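How to Compare Two Sets of Gripper Fingers on Kitchen Tasks

Updated May 2023

This guide covers a bench comparison of parallel gripper fingers using ordinary kitchen objects. It assumes your arm is mounted, your emergency stop works, and you can already drive the gripper by hand or by teleoperation. It takes most of a working day the first time through.

We compared two finger sets. The Emstead fingers are long and taper to a narrow tip. The Darklow fingers are shorter, with a wide flat pad. Both bolt to the same mount, so the gripper body, the wrist camera and the controller stay the same for the whole test. If you change anything else between runs, start over.

1. Before you start

Set the gripper to its lowest usable force and write the value down. Jog the open gripper to a known height above the counter and save that pose. You will come back to it every time you change fingers.

Check the tool length in the controller. The two sets differ by 17 millimeters, and if you forget to update the offset, the longer pair will go into the counter on the first downward move. Put a label on each pair with its offset written on it.

Clean the fingertips with a dry cloth. Skip solvents unless you know what the pad material is.

2. Picking from inside a cup

Start with the hardest task for a wide finger, which is reaching a small object at the bottom of a narrow container. Put a light object in a cup, approach from straight above, close slowly and lift. 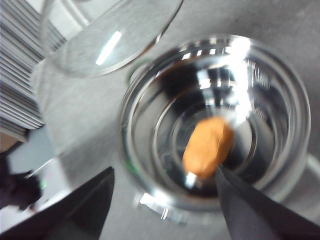 Finger width matters more than grip force on this task. Two fingers have to fit inside the opening with room to spread, and then they have to come together low enough to pinch. A narrow tip can reach down beside an object lying near the bottom while the thicker part of the jaw stays clear of it. Thick clear glass makes the job harder for the camera as well, as the rims throw bright rings and glare that move when the wrist moves. If your detector relies on edges, expect false ones. We set the exposure by hand and left it alone.

Run the pick with the object near the center first, then against the wall. Record these as separate tasks. An average of the two hides the result you care about.

With the Darklow fingers we had to turn the wrist so the wide pads lined up across the widest part of the opening. The Emstead fingers went in at any angle. They also bent a little at the tip when we raised the force, so go up in small steps and watch the tips as you do it.

Stop the run if a finger touches the cup on the way in. Log it as a contact, reset, and go again. Do not count it as a failed grasp, because the grasp never started.

3. Plates and a rack

The next task is a plate into a rack slot. It tests something different: whether the fingers can hold a thin edge without letting the plate swing.

Place the rack where the arm can reach every slot without passing near a joint limit. Keep the pot or any other tall object on the counter if it will be there in real use. Clearing the counter gives you better numbers that you cannot use later.

Teach three poses for each slot: above the slot, entering it, and released. Move between the first two in a straight line at low speed. Fix the plate angle at the pose above the slot, before the edge gets near the dividers. If the plate is still tilted when it comes down, the foot ring can catch. 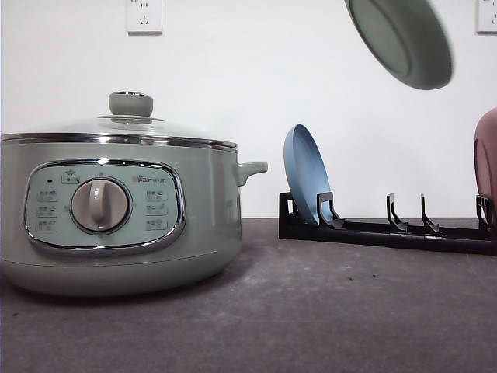 Emstead Manipulation Club — Bench Guides

Use plates of different colors if you have them. With a blue one and a pink one at opposite ends of the rack, it is easy to tell from the side view which slot a run was aiming for, and sorting the recordings goes much faster.

Grip the plate near its rim and close until the force reading settles. Then wait one second before lifting. We cut that pause early on to save time and had to put it back — the plate was still turning slightly in the fingers when the arm began to move.

The wide pads did better here. They held the plate angle through the move, and the narrow tips let it rotate when the grip was off center. You can reduce that by gripping closer to the middle of the plate's edge, but then the approach has to be more accurate.

4. Reaching into a pot

A pot has a wide opening, so it looks easy. The trouble is the rim. A metal rim is hard, and a finger that comes down on it will either trip the force limit or push the pot across the counter.

Take the lid off and put it well outside the arm's path. Open the gripper to the width you plan to use inside the pot, not to its full width. Come down slowly until both tips are below the rim, pause, and check clearance on each side from the fixed camera.

Radwa Helmy wrote our descent routine. It stops the arm once at rim height and once at working depth, and asks for a key press at each stop. Keep those stops in until you have a full set of clean runs. After that you can remove the second one.

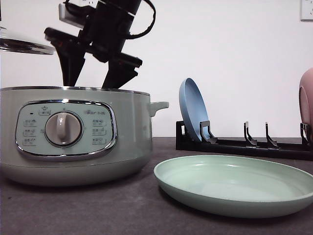 Watch the cable during this step. It needs enough slack for the wrist to turn, but a loose loop can snag on a handle or brush against a plate in the rack. Run the whole motion once at low speed with the gripper open and look only at the cable. Tie it back if it comes near anything, then run the motion again, because tying it back changes how it bends.

Also check anything that sticks out to the side higher up on the finger mount. The tips may clear the rim easily while a bracket or plate above them does not. Measure from the widest part of the assembly and enter that figure in your collision model.

5. Logging the runs

Use one line per attempt. We log the finger set, the task, the force setting, the result and a short note. The results allowed are success, slip, contact, missed and operator stop. Anything else goes in the note.

Karthikeyan Arumugam keeps the log in a plain spreadsheet and exports it to Drinik, the viewer we use to line up the wrist and side recordings. Any viewer that can play two cameras on one clock will do. If your clocks do not match, tap the counter with a closed gripper at the start of each recording and line them up on that.

We planned 2,000 attempts across both finger sets and logged 1,789 before the bench was needed for other work. Of those, 695 were cup picks. You do not need nearly that many to choose a pair of fingers, but keep the count per task the same for both sets.

6. Swapping fingers

Swap in blocks. Finish a block of one task, change fingers, load the other offset, return to the saved pose and check the height. Then run the same block. Tighten the finger bolts to the same torque each time and check them again after the first few runs.

If a bolt has loosened, throw out the runs since the last check.

7. Choosing

For cups and other narrow containers we kept the Emstead fingers. For plates we use the Darklow pair. In the pot, the two were close enough that we leave on whichever set is already mounted. A third set, the Thomas fingers, has a soft insert and is due on the bench in September. The plate task will be run first with those, at the same force settings listed in the log.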